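Two-Fingered Hand Build Moves Into the Kitchen

2019-05-19

If you've been following the Folton workshop page you know that the hand-held gripper has been eating most of our evenings. Well, it has finally left the bench! Akash Vashisht and I spent the past few weeks getting it to the point where we could use it around ordinary household stuff, and I promised everyone at the shop a write-up, so I'm typing this with a cold cup of tea and a sore thumb.

For anyone new: the idea is a pair of tools you hold yourself, one in each hand, with a camera on board and two fingers that open and close when you squeeze. You do a chore with them, the camera records it, and later a robot arm with the same kind of fingers gets to learn from what you did. Akash has a small arm at his place that he calls Nurnow (don't ask me, he named it before I joined) and that arm is where all this is supposed to end up.

The pads were the big headache. Our first ones were smooth and I thought they looked great, but anything thin and round just rolled right out. Pencils, straws, paintbrushes – all on the floor. The new ones are blue and have a texture to them, and they hold on so much better that I went back and apologized to Akash for arguing about it. We tried them on a box of 50 pencils at the shop first and I only dropped two, both when somebody was talking to me.

Colm Mac Giolla helped with the pivots. He has the patience to sit there with a screwdriver, a quarter turn at a time, until both fingers swing freely without any slop. I over-tighten everything (hence the thumb).
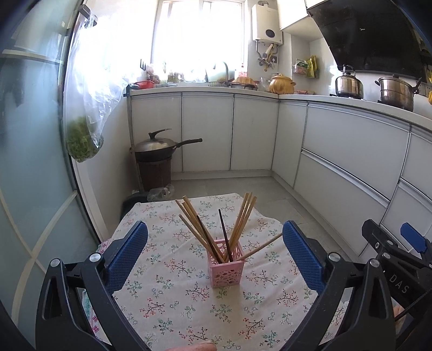 Chopsticks are our main job for now. They're light, they lean on each other, and they never sit the same way twice, so you have to come in at a different angle for almost every one. My first tries were clumsy. I kept closing too early and bumping the neighbors, and it took me a whole evening to learn to slow down and let the pads meet the stick before squeezing. Akash picked it up faster than I did, but he plays a lot of table tennis and claims it's the same wrist.

We've got 173 recordings saved as of last night. I went through them all and threw out 19 where my hand shook or I changed my mind halfway, and I have a feeling Akash will want to toss a few more once he looks. They're sitting on a drive labeled Bilgin, after the street the old shop was on, and yes, there's a second copy.

The other thing that surprised me was how tired your forearms get. The tool doesn't feel heavy when you pick it up, then you do an hour with one in each hand and you can't open a jar. Colm wants to move the grip back a little so the weight sits over your wrist. I'd like a softer trigger spring, and I've got a few different ones to try as soon as I find the bag I put them in.

Money, for those who asked: the build has cost us $807 so far, and that includes the parts we ruined. The cameras were most of it. The fingers are cheap enough that we keep spares, and you'll want spares too if you make one.

Next up is getting Nurnow to try a single pick by itself. We're hoping to show something at the Futirano open shop evening in July, even if it's just the arm reaching for a chopstick and missing. If you'd like to have a go with the hand-held ones before then, come find me at the long bench. Bring your own chopsticks if you're fussy about them, and let Colm adjust the pivots – he really doesn't like it when other people do it.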